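So I've fallen down a hole about place names again, and this time it's the fault of a road sign.

Last June we were driving out to see my cousin and passed a sign for Jemorano. Ten minutes later, another sign for Jemorano, pointing back the way we'd come. My husband said we were going in circles (we weren't, he just likes saying it) and I spent the rest of the trip with my nose in the map, because there are two of them! Two towns, 11 miles apart, same spelling, and neither one will add a North or a New or an Upper to clear things up.

The smaller one has 299 people, or did when they painted the welcome sign. The bigger one has a little over 2,000 and a gas station, and I gather it considers the matter closed.

I wrote to Marwan Hijazi, who runs the local history newsletter out there, and he sent me back four pages, bless him. His version is that the small town had the name first, and the big one was called Sindov until the railroad put up a depot and somebody hung the wrong board on it. The mail started coming, people got used to it, and Sindov went away except for one street and a very sad little creek.
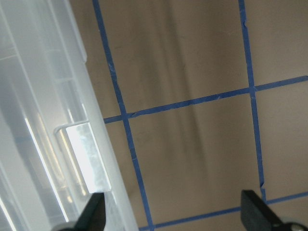 Now, there was a vote once to fix all this. The small town was offered 500 dollars toward new signs if it would become Masri, after the family that built the mill. They turned it down by a mile. Marwan's grandmother voted no and told everyone that if a town has to be paid to take a name, it's a bad name, and I have to say I like Masri just fine but I see her point.

What gets me is the packages. Same name, same county, and the zip codes are one digit apart. Marwan says he once got a stranger's wedding shoes and drove them over himself.

Anyway, my own hometown was nearly called Zesance, after a hair tonic whose owner promised us a bandstand. We never got the bandstand and he never got the town. I'd have loved to put that on a return address, though!

If you grew up somewhere with a twin, or with a name you had to spell out on the phone, tell me in the comments. I'm collecting them.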